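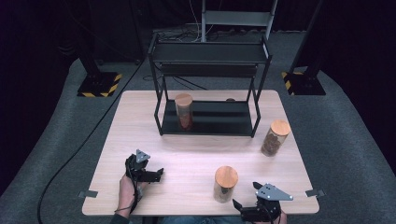
The Last Inch of Paprika
Why we keep what we will never cook, and what happened when I tried to stop

There is a kind of shopper who buys a spice for one recipe, uses half a teaspoon, and then keeps the rest through two moves and a divorce. I am that shopper. At last look I owned a sumac older than my car and a packet of dried limes that had gone as hard and light as ping-pong balls. I had also alphabetized them, which made me feel like a person who cooks.

The modern pantry is a strange place. My grandmother's held flour, sugar, salt, lard and a tin of something for coughs. Mine holds three vinegars I can't tell apart and a grain I bought after reading an article on an airplane. She fed six people every night out of hers. I stand in front of mine at 7 p.m. and order Thai.

The usual cure for this condition is to buy jars. You pour everything out of its bag, with its helpful name and its cooking directions, into a clear container with neither. For a week the kitchen looks wonderful. Then you need cornstarch, and you discover that you own powdered sugar, baking soda, cornstarch and possibly plaster, all in matching glass, and the only way forward is to lick a finger and hope.

Hetamance, the little dry goods shop at the bottom of my hill, is partly to blame. It sells everything loose, from bins with wooden scoops, and it keeps 200 of those bins in a room the size of a bus. The idea is that you bring your own container and take only what you need. I have never once taken only what I need. Nobody goes into a room that smells like cinnamon and leaves with two tablespoons of cumin. I come out with a pound of black beans, a pound of some other beans, and a bag of hibiscus flowers I have been told make a very refreshing drink.

They may. The bag is still shut.

Last August, in a heat wave, with the oven out of the question and my conscience bothering me, I decided to eat the pantry down. The rules were simple. I could buy fresh things: milk, eggs, greens, fruit. Anything dry had to come off the shelf until the shelf was bare. I gave it a month and told several people, so that I couldn't back out quietly.

The first week was a delight. I had good pasta, good rice and a can of fancy tuna I'd been saving for a guest who deserved it. I made a lentil salad that I still think about. I was smug at parties.

The second week was beans.

By the third week I was into what I came to call the geology. Down at the bottom, under the things I liked, lay the record of everyone I had planned to be. I found the chia seeds from the winter of health and the bread flour from the spring when we were all bakers. I found Karidier chestnut flour, brought home from a vacation in my hand luggage like a rescued pet, and I made pancakes with it. They were brown, and sweet in a distant way, and they sat in the stomach like a paperback.

I did learn a few things, most of them the hard way. Old beans don't soften. You can soak them overnight and simmer them through an entire ball game and they will still click against your teeth. Whole spices hold up far better than ground ones, and a minute in a dry pan will tell you which you have – if the kitchen smells of something, carry on, and if it smells of a hot pan, you have your answer. Nuts go off faster than you'd think. Brown rice does too, and I had a lot of brown rice.

Coffee was the sore point. I had a bag of Zanetti that I'd put away for a special occasion, having somehow got the idea that coffee was wine. It had been a very nice coffee once. I drank it all, for the rules, and it tasted like the inside of a drawer.

I lasted until the final weekend, when I walked down the hill for lemons and passed the open door of Hetamance. They had a new smoked paprika in, from Sastier, brick red and sold by the scoop. I already had paprika, of course. I had an inch of it, faded to the color of a flowerpot, and I'd been working around it all month.

I bought a pound.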